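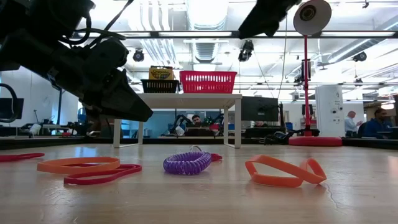
Rubber bands in red and orange with a purple coil bracelet, Brakville.

The Aerts plant at Brakville opens to visitors in April. It makes rubber bands and other small elastic goods, and the tour follows the material from mixing to packing. I took the early slot, which began at 9 a.m. and covered 5 departments.

Mixing comes first. Natural rubber arrives in bales, is cut, and goes into an internal mixer with sulfur, pigment and filler. Color is set here and cannot be corrected later. Red is run after orange, so that less cleaning is needed between batches.

The compound is then extruded as a long tube over a mandrel, dusted with talc, and cured in steam. Our guide gave the line rate as 39 meters per minute. Cured tube is washed, flattened and fed to a rotary cutter. The width of the cut sets the width of the band, while the diameter of the tube sets its length -- a point several visitors had backwards, me included. 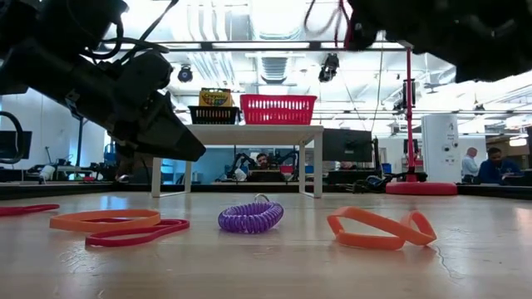
Five items on the tabletop, the purple coil keychain in the center.

Coils are a separate process. A plastic strand is wound on a heated rod, cooled, and cut to a set number of turns. Plants in Ginda and Berkia supply the metal rings, which are fitted by hand. The coil room was the warmest part of the building and had the worst acoustics; bring a notebook if you want the figures.

Testing takes place on the upper floor. Bands are stretched to 600 percent of resting length and held. The sample log for the current lot stood at 2888 entries, with failures sorted by cause: thin wall, trapped air, or a nick from the cutter. Aging is done in an oven, and the aged bands are stretched again alongside fresh ones.

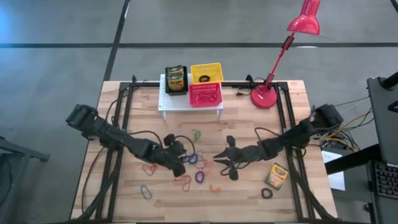

Packing is by weight. The scales are checked at the start of each shift, and a short bag goes back to the hopper. Bags are sold by the pound at the gate shop, cash only.

Parking is on the east side. The stairs to the test floor are steep, and there is no elevator.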